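Is 1244 demos of three bricks worth anything?
Forum: Manipulation and Learning > Data collection
Started by rorkdale_bench, October 7, 2018
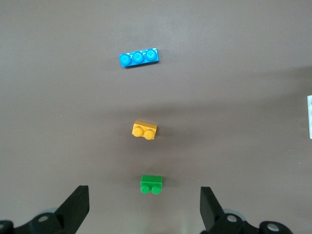

Wrist view, green brick between the fingers, yellow and blue further out.

rorkdale_bench wrote:
We're at 1244 teleoperated picks with bricks on the same plain surface. The policy looks great on our bench. Pascual Echeverría (he runs the arm most days) wants to keep going until we have double that. I think we're teaching it one tabletop very thoroughly. Am I wrong?

gilchrist_m wrote:
You're not wrong. How many of those have the green one nearly square to the gripper like that? A grasp that easy teaches it to go down and close. I'd trade a thousand of them for 477 with the bricks at ugly angles or touching each other.

lautaro_montecinos wrote:
Disagree with gilchrist, partly. You need easy ones too. We cut ours at Illgate and the thing got timid, hovering over bricks it should have just picked up. Also the blue has three studs and the other two have two, so there's some variety in length.

gilchrist_m wrote:
One extra stud is not variety.

tapewormhole wrote:
What bothers me more is the light. There's a dark band running across the middle of the surface, right by the yellow brick. If that's there in every demo, good luck telling me it learned "brick" and didn't learn "near the shadow." Move a lamp and rerun your eval before you collect another single pick.

rorkdale_bench wrote:
Fair. We did 18 trials with the blinds down last night and it missed 15. Pascual says the camera exposure was off. I don't buy it.

lautaro_montecinos wrote:
18 is a tiny test, and exposure could do that. Fix the exposure, then run it again with the blinds down. I wouldn't throw out the set over one bad evening.

tapewormhole wrote:
If exposure alone kills it, the set is the problem.

gilchrist_m wrote:
What he said. Who's labeling failures, by the way? Or do you only keep the good ones?

rorkdale_bench wrote:
Only the good ones. I know. I'll lock the exposure, repeat the blinds test and post both numbers.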